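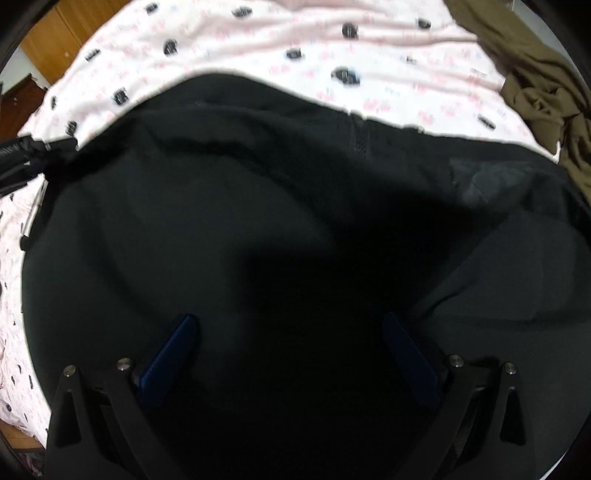

I supervise the returns bench at Dufour, and since May part of each shift has gone on demonstrations for the Jollance folding cell. Staff who used to fold by hand now pick, drape and fold with hand-held grippers, and the recordings go to the people setting up the cell. My difficulty is how to book the time. A competent folder is far slower with two fingers and a pair of blue pads than with ten fingers, and the awkward items are the worst: a black garment laid flat on a patterned pink sheet has to be pinched at a fold, and the fold is hard to see in the dark part of the cloth. Our bonus is still worked out on pieces per shift. Two of my best people have asked to come off demonstrations as it costs them money. Has anyone found a fair way to account for it?

Xóchitl Zepeda
February 19, 2023

Take it out of the piece count altogether. We run a similar arrangement at the Peranberg site and made the mistake of applying a conversion factor, with one demonstration counted as 5 pieces. It was wrong within a week. Shirts were worth doing at that rate and bags were not, so the bags were left in the bin.

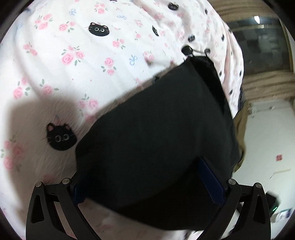 Drawstring bag, black, between the gripper pads.

A bag of that sort has no sleeves or collar to work from, and the cord stopper sits out past the gathered end on its own bit of cord. Expect more failed attempts on it than on a shirt. Failed attempts should be paid the same as good ones -- otherwise people bin them and you lose the record of what went wrong.

What we do now is book demonstrations under a separate hours code, paid at the person's average bonus rate over the previous 11 weeks. The average is frozen when they start, so it does not sink as they spend more time on the grippers. In Hakier this is a second activity line on the timesheet. Payroll needed one form from us.

Two other points. Rotate at the break, as the grip is harder on the thumb than folding is. And get it in writing what happens to the bench posts once the cell is running. Ours were told late and it soured things.

benchlead_north

We just pay everyone flat. 358 demos last month, no arguments. Depends on your contract though.

tomasz69

Second the separate code. Check your overtime rules first -- ours counted the new code as training and left it out of the overtime total. It took two pay runs to put right.

quillfold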